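Vira Semeniuk started selling dried beans by weight in December, from a counter at the back of Hallon, the grocery she runs with her sister. Before that the shop carried beans only in sealed bags, and she says customers kept asking for less than a bag.

"Someone making chili for one doesn't want 800 grams," she says. "They want enough for the pot and maybe a bit over."

She settled on small red beans first. They sell better than the white ones, and people who grew up with them know what they are looking at. She buys them in sacks and moves them into clear containers so customers can see what's in there. A container that gets low is washed and dried before it is filled again. She doesn't top up old beans with new ones. "They cook at different speeds. You get some soft and some like gravel."

The weighing itself is simple, and she teaches it to anyone who works the counter. Put the bowl on the scale, zero it, then scoop.

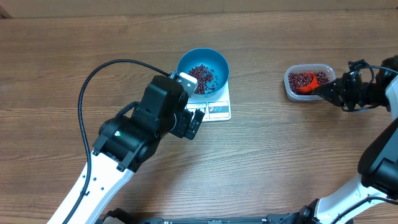 "The mistake is going too fast at the end," Semeniuk says. "You want 300 grams, you're at 280, and you put in a whole scoop. Then you're taking beans out with your fingers." She tells new people to fill the scoop halfway after the first couple of trips and tip it slowly, low over the bowl. Beans bounce if they drop from any height.

She prefers a bowl to weighing straight into a paper bag, which falls over. The bowl also gives her a chance to look for stones and split beans before anything gets packed. She finds 2 or 3 bad ones in a typical order and throws them out.

Most orders are between 300 and 700 grams. For home cooks she recommends soaking overnight in plenty of water, then cooking in fresh water with a bay leaf. Salt goes in near the end in her kitchen, although her sister adds it at the start.

"We've argued about that for years," she says. "Hers are fine too."

Black beans are next, once she has cleared a shelf.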